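Skerneo Cell Maintenance Group
Minutes of the meeting held 5/10/19
Present: Iulian Barbu (chair), Vlastimil Holub (minutes)

1. Gripper
Mr. Holub reported that the finger bolts on the Plover arm had been tightened to the setting on the maintenance sheet. Finger alignment is to be checked every 120 cycles.
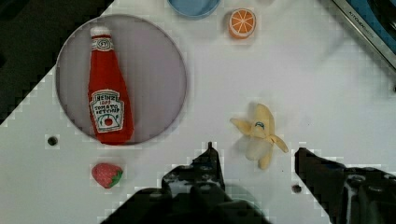
The present fingers will be kept until 1000 cycles have been logged. Two spare sets are on order from Liren.

2. Cable and joints
The wrist cable was discussed. Mr. Barbu asked that its slack be checked at full reach before each run – the last cable was replaced after 13 weeks.

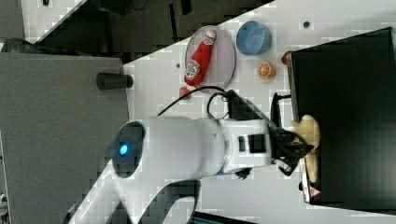
Plover arm at the black appliance, wrist cable looped above the gripper.

Joint inspection remains at six-week intervals. Agreed.

3. Wrist camera
Members noted that images taken during fast moves are blurred. Travel speed near the table will be lowered and the results compared.
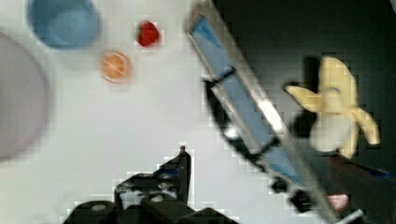 Mr. Holub will also clean the lens and recheck the camera mount. Camera calibration is put off until August.

Action: V. Holub, items 1 and 3; I. Barbu, item 2.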